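4. Findings: attendance, food and who stays

4.1 The Thursday table

Of the four congregations in the study, Flindcombe was the only one running a weeknight meal and a food cupboard out of the same hall. Sowerby had tried it and stopped. Okby never did, though the parish council talked about it most years. Hirnix runs a cupboard but no meal - people come in, pick up, leave.

We went in expecting the meal to matter more than the sermon series for keeping newcomers. Partly right. Across the attendance sheets we had 2152 usable entries for Flindcombe and 2238 for Sowerby, and the two look much alike until you split out first-time visitors. Visitors who ate in the hall before ever attending a service were more likely to show up again within the season. Visitors who came to a service first were less likely to try the meal afterward, which we did not expect and can't fully explain. Shyness maybe. Several said they thought the meal was "for people who need it" and felt odd about lining up.

Same wording came up at Hirnix about the cupboard. Members gave to it and wouldn't take from it, even in a bad month. One respondent had been out of work since June and was still bringing in a bag of groceries every second week. She did not see this as strange. When asked she said it was how she knew she still belonged.
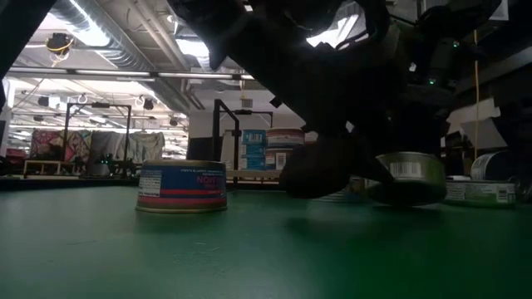
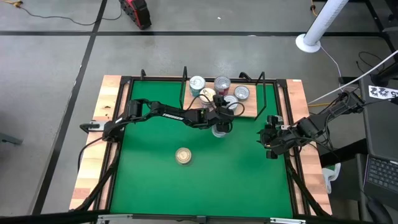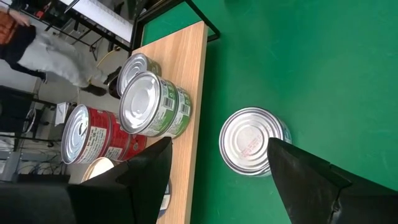

Figure 3. Cans on a green tabletop.

Giving, then, is doing some of the work that we had put down to fellowship. Worth separating the two. In the interview set (31 interviews, all four sites) people who described a regular task - carrying, stacking, driving, washing up - also described the congregation as "we" much earlier in the conversation. People with no task said "they" or "the church" for longer, some for the whole interview. This held for respondents who had attended for years as well as for new ones. It did not seem to depend on age, though our older group is thin at Okby and we would not lean on that.

4.2 Prayer before the meal

A smaller point but it came up at every site. Who says grace, and how long. At Flindcombe it is short and rotates, and guests are never asked. At Sowerby, while the meal ran, it was said by clergy and could go on for a while, with a reading. Two former guests remembered the food going cold. They laughed about it but neither had gone back.

Staff at Sowerby saw the reading as the reason for having the meal at all, and we don't think this is a foolish view. A supper with no prayer is a supper, as one put it. The disagreement is over what guests have agreed to by sitting down. We found no site where this had been talked through with guests themself.

4.3 Limits

Sheets were kept by hand and kept differently. Okby counted heads at the door, Hirnix counted households, and we converted as best we could (see Appendix B). The Hirnix total of 2656 should be read with that in mind, it is not comparable with the others without the correction. Children were left off the Sowerby sheets for part of the period. We also recieved no records for the weeks when the Okby hall was shut for the roof.

Interviews were voluntary and leaned toward people who still attend. The ones who left quietly are mostly missing here, and they are the ones the next round needs to find.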